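Pression des pneus : refaire l'apprentissage après la permutation

Avec le retour des beaux jours, l'atelier Mokel reçoit chaque semaine des conducteurs dont le voyant de pression reste allumé alors que les quatre pneus sont correctement gonflés. Dans la plupart des cas, la voiture n'a aucun défaut. Les roues ont été permutées ou remplacées au printemps et le calculateur n'a pas été remis à jour.

Il existe deux types de systèmes. Le système indirect n'a pas de capteur dans la roue : il compare la vitesse de rotation des quatre roues par l'intermédiaire de l'ABS. Le système direct utilise un capteur fixé à la valve, qui envoie la pression par radio. La procédure n'est pas la même, et la notice du véhicule précise lequel est monté. À défaut, regardez ce qu'affiche l'ordinateur de bord. Si vous lisez une pression chiffrée pour chaque roue, le système est direct.

Système indirect

Gonflez d'abord les pneus à froid, à la valeur indiquée sur l'étiquette du montant de porte ou de la trappe à carburant. Mettez le contact, ouvrez le menu Véhicule, puis Pneus, et choisissez Mémoriser ou Initialiser selon la marque. Sur les modèles plus anciens, il s'agit d'un bouton placé près du levier de vitesses ou dans la boîte à gants, à maintenir enfoncé jusqu'au signal sonore. Roulez ensuite normalement. L'apprentissage se fait en route et peut demander plusieurs trajets si vous ne circulez qu'en ville.

Ne lancez jamais l'initialisation avec un pneu sous-gonflé. Le calculateur prendrait cette valeur comme référence et n'alerterait plus au bon moment.

Système direct

Après une simple permutation avant-arrière, beaucoup de véhicules reconnaissent seuls la nouvelle position des capteurs. Les autres demandent un passage à la valise. Filippos Rallis, qui s'occupe des pneus à l'atelier, utilise un boîtier Zondine : il réveille chaque capteur l'un après l'autre, en commençant par l'avant gauche, puis transmet les identifiants par la prise de diagnostic. Sans rendez-vous, comptez l'attente du jour. Avec rendez-vous, c'est fait pendant que vous patientez.

Si un capteur ne répond pas, la pile est souvent en cause. Elle est noyée dans la résine et ne se change pas, il faut remplacer le capteur entier. Nous facturons 82 euros par roue, capteur, montage et équilibrage compris. Quand les quatre capteurs ont le même âge et que l'un d'eux lâche, Glykeria Giannakopoulos, à l'accueil, vous proposera un devis pour le train complet - vous restez libre de n'en changer qu'un.

Voyant qui clignote

Un voyant fixe signale une pression basse. Un voyant qui clignote au démarrage puis reste fixe signale en général une panne du système lui-même. Dans ce cas, l'initialisation ne sert à rien et une lecture des défauts est nécessaire. Vérifiez quand même les pneus au manomètre avant de reprendre la route.

Pour les clients qui nous confient leurs roues d'hiver, la prochaine campagne de montage ouvrira en octobre. Les réservations se font par téléphone ou au comptoir, auprès d'Afia Lamptey.
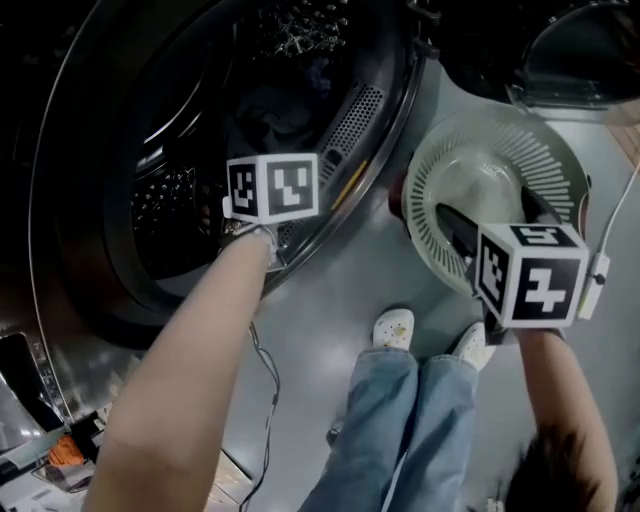

Du linge sombre dans le tambour d'un lave-linge à hublot.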